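Preparing a Robot Cell for Shared Use: Guidance for Stores Staff at Lepik

Issued by the Automation Office, Arnetlow site. Prepared by Marwa Saber and Oisín Ó Riain.

Purpose

From February, the small-parts stores at Lepik will pass its cabinet retrieval work to a robotic arm. Stores staff remain responsible for the cabinets, the stock records and the decision to start or stop a run. These instructions explain how to rehearse a retrieval in the simulator before it is released to the floor. Allow 41 minutes for a first rehearsal.

Before you begin

You will need your Ferkitz login, the cabinet sheet for the day and a second member of staff who has completed the induction. Do not rehearse alone until Seon-mi Heo has signed your training record.

Step 1. Open the cabinet model

Select the cabinet from the list and check its number against the sheet. The library holds 819 stock items at present. If an item is missing, send a request to Tae-yang Won and choose another task; do not substitute a similar part.

Step 2. Check the approach from the gripper view

Switch to the close view and advance the run slowly. The fingers should be open and clear of the item before any closing command is given. Tapered items need particular care, as a grip taken near the point may slip. 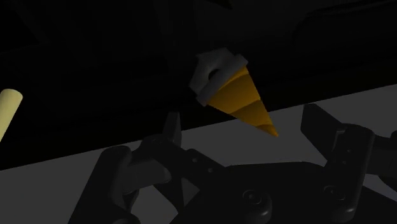

Gripper view: fingers open, with clear space between the gripper and the ridged yellow cone.

Record the approach as accepted or refused. A refusal requires one line of explanation, written so that a colleague on the next shift can follow it.

Step 3. Check the reach from the room view

Change to the room view and look at the whole arm — base, elbow and wrist. Confirm that the gripper can enter the cabinet from above without the wrist meeting the edge. Note any neighbouring items that stand close to the fingers, including thin upright pieces and small blocks.

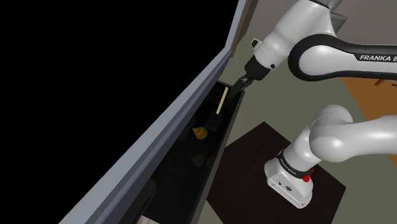
Step 4. Release or hold the run

Both members of staff must agree before a run is released. Where they differ, the run is held and passed to Rosaire Hawthorne, who reviews held runs each Friday. No one will be asked to justify a hold on grounds of lost time.

What changes in your role

Staff will spend less of the shift bending and reaching into cabinets, and more of it checking, recording and dealing with exceptions. The trial at Cusovville covered 1,685 retrievals, of which 200 were held by staff for a second look. Pay grades and shift patterns are unchanged by this guidance. Anyone who prefers to stay on manual retrieval during the first stage may say so to their supervisor — such requests will be met wherever the rota allows.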